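Checking a two-arm pick in the Kakby simulator kit

Kakby is the simulation add-on sold by Plestudgate for arms with two-finger grippers. The license is $233 a year, and the trial runs for 30 days. You need version 21 or later for the steps on this page.

Load the box task and leave both grippers open. Switch between the gripper view and the table view before you change any settings.
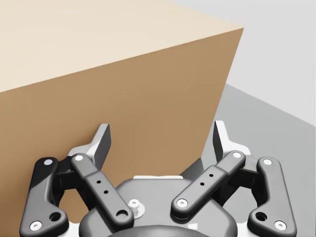
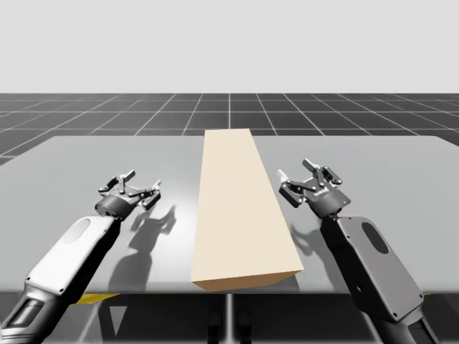 Step 1. Set the start pose
Open the Poses tab and pick Ready. Both arms should hold above the table with the grippers open. If one sits too low, raise it in the Z field and press Save.

Step 2. Check the contact settings
Go to Physics, then Contact. Leave friction at the default for the first run. The carton preset has no tape or print on it, so don't use it to test label reading.

Step 3. Run one arm at a time
Turn off the right arm and press Play. Stop the run, reset, and do the same with the left arm off. Faults are easier to find this way than with both arms moving.

Step 4. Run both
Turn both arms on, set speed to slow, and press Play. If the log shows a sync error, reload the task. Restarting the whole program takes about 3,739 steps of warm-up and did not fix it for us.

Tested by Tekle Mekonnen. Last updated November 5, 2023.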